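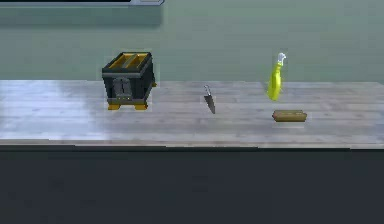

I have been teaching beginners about robots for a good long while now, mostly on Wednesday evenings, and I still get a little thrill when somebody's first program picks up a thing and sets it down where they meant it to go. So when Trunton started selling its Granddale kitchen pack (a simulated kitchen you practice in before you ever touch a real arm), I bought the $472 version with my own money and spent most of May with it. I want to make a case for it, and then grumble a bit, if you'll bear with me.

My case is simple enough. Kitchens are where people want help, and kitchens are full of awkward shapes! A toaster is an easy sort of box, a bread roll is small and low, and a spray bottle has that trigger head sticking out just where you'd like to grab. Put those on one counter with a knife and you have a whole evening's lesson. My students argued for the better part of an hour over what to reach for first, and I let them, because that's the part I love.

Now for the grumbling. The knife can stand up on its blade as if somebody had planted it there, and I do think a beginner deserves a knife lying flat, the way you'd find one at home. There's also a pale outline around some of the objects that makes them look pasted on, and I worry about anyone training a vision model on that and then wondering why it gets lost in a real kitchen. My friend Meirion Sayce thinks I fuss too much about looks. He may be right, but he has been wrong before, and I've told him so.

Then there's the price. The full pack is $790, and the extra $318 buys you more rooms, which are lovely, but I would have gladly traded them all for better lighting choices in the one kitchen. Trunton does offer a classroom license for $200 a year, and if you teach, please start there and see how your group gets on with it.

I'd still recommend it, and warmly. I'm keeping mine, I've already planned the fall class on it, and I've written to Trunton about the knife.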